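Section 4: Setting up the Padcombe folding table

Read this section before you open the legs. The table is heavier than it looks, and the hinges have no interest in your fingers.

What you need

A floor. A second person for the first set-up, preferably one who is still speaking to you after you carried the box upstairs. No tools are required, although most people fetch a screwdriver anyway and hold it throughout.

4.1 Opening the legs

1. Lay a blanket on the floor and place the table on it, top side down.
2. Release the carry strap. Keep it. You will want it in August, when the garden party is over and the table has to go back in the Trodatville shed.
3. Pull the first leg frame up until it stands straight. It will stop once at an angle that feels finished. Keep going.
4. Slide the locking ring down over the brace until it clicks.
5. Repeat for the other leg frame.

CAUTION: Keep hands clear of the brace while the ring is traveling. If a ring will not slide, the leg is not fully open. Hitting it with a shoe is covered in Section 9, Warranty Exclusions.

6. With one person at each end, turn the table onto its side and then onto its feet. Do not swing it up by one edge.
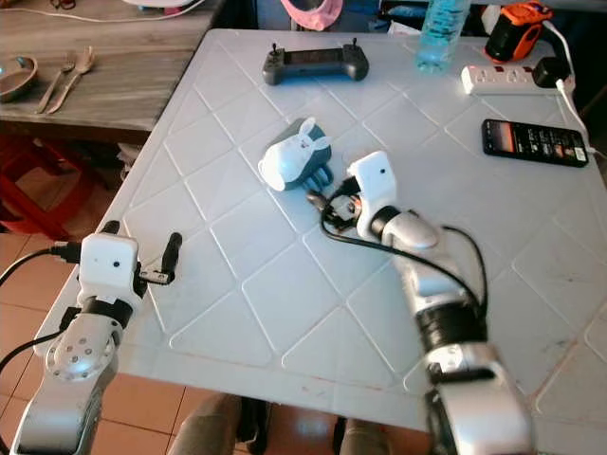 4.2 Leveling

Few floors are flat, and patios are mostly a matter of opinion. Each foot has a threaded cap that gives 33 mm of adjustment.

1. Press down on each corner in turn and find the one that rocks.
2. Turn that cap counterclockwise, half a turn at a time, until the rocking stops.
3. Press the corners again. If a different one now rocks, you have gone too far. Go back half a turn.
4. Tighten the collar above the cap by hand.

Note: Folded cardboard is not an approved leveling device, however long your family has been using it.

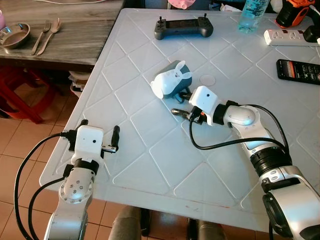
Fig. 4-2. Raised diamond pattern on a white plastic top.

4.3 Load limits

The Padcombe is rated for 150 lb, spread evenly. The longer Brurnavham model is rated for 200 lb. Neither rating includes people, and this applies equally to people who only want to change one light bulb.

Concentrated loads are a different matter. Keep any single item, such as a drinks cooler or a sewing machine, under 100 lb and over a leg frame where possible. If the middle of the top begins to sag, take things off it. It will not get used to the weight.

CAUTION: Never move a loaded table. Clear it first, including the one glass you are sure will be fine.

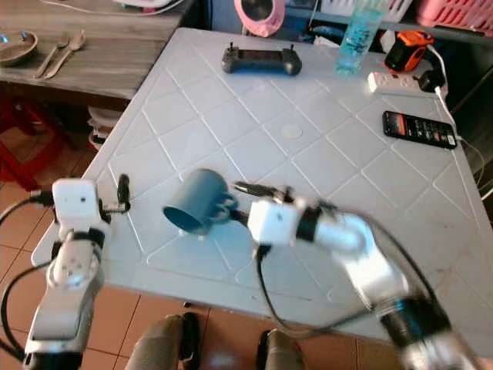 Nazma Khan
Technical Writer, Chu Home Products

4.4 Everyday care

Crumbs settle in patterned tops, and a flat sponge slides straight over them. Use a soft brush.

1. Brush off anything dry.
2. Wash with warm water and a little dish soap, working along the lines of the pattern first one way and then the other.
3. Rinse and dry with a towel.
4. For gray scuffs, use a paste of baking soda and water. Leave it for around five minutes, then wipe.

Do not use scouring powder, bleach or the green side of the sponge. Hot pans need a trivet — the top will soften, and the ring it leaves will outlast the pan.

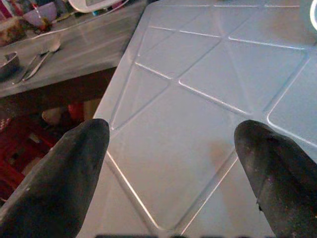

Fig. 4-4. White plastic panel, close view.

4.5 Folding and storage

1. Turn the table top side down on the blanket.
2. Lift each locking ring and fold the legs inward. The frame marked A goes first. If you fold B first, A will lie on top of it and the strap will not reach, a fact usually discovered at the car.
3. Fasten the carry strap.
4. Store the table flat or on its long edge, away from heaters. Do not stack more than four.

For replacement caps and rings, see Section 8. Have the model name ready when you order — it is printed on the inside of frame A.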